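Iltlow Community Craft Circle
Minutes of the January meeting, Landeg Hall, 7 pm

Present: Mererid Voyle (chair), Ffion Gwilliam, Gwenllian Gwilliam, Arwel Prosser, Danuta Dudek (minutes)
Apologies: none

1. Previous minutes
Accepted. Moved Arwel, seconded Ffion.

2. Winter market
What a result! The stall took $856, our best ever, and the knitted beanies were gone before lunch. Gwenllian passed on lovely comments from the Zurcombe crowd, who want us back next year. Mererid thanked everyone who packed up in the rain.

3. Scrap fabric drive
More than three bags' worth has come in already – Ffion is thrilled with the colours and has started sorting at home. Velvets and fuzzy knits go to the scrunchie makers, cottons to the quilters. Old printed sheets are very welcome as quilt backing. Arwel asked that zips be left in, as he'll happily unpick them.

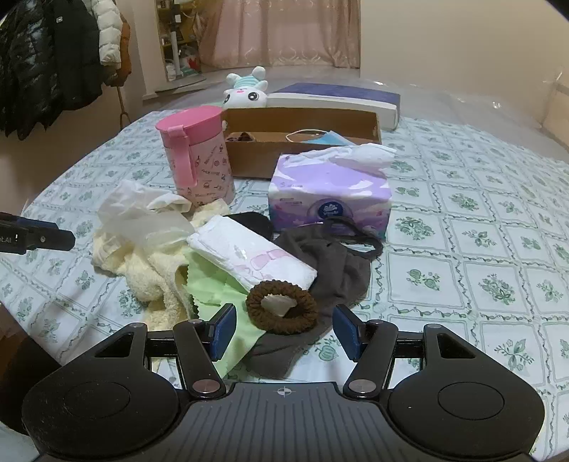 4. Scrunchie workshop
Gwenllian to run it in the small room, three sessions, beginners first. She has a terrific method for turning the tube without a safety pin and showed us twice. Elastic to be ordered from Kadus. Kids welcome with a grown-up.
Action: Gwenllian to write up the flyer. Danuta to book the room.

5. Sewing machine service
Two quotes in, third still to come. Held over.

6. Other business
Arwel has been offered a cutting table, free if we can collect it. Yes please! Mererid to ask about a trailer.

Meeting closed 8.40 pm. Supper by Ffion – the lemon slice recipe is to be circulated.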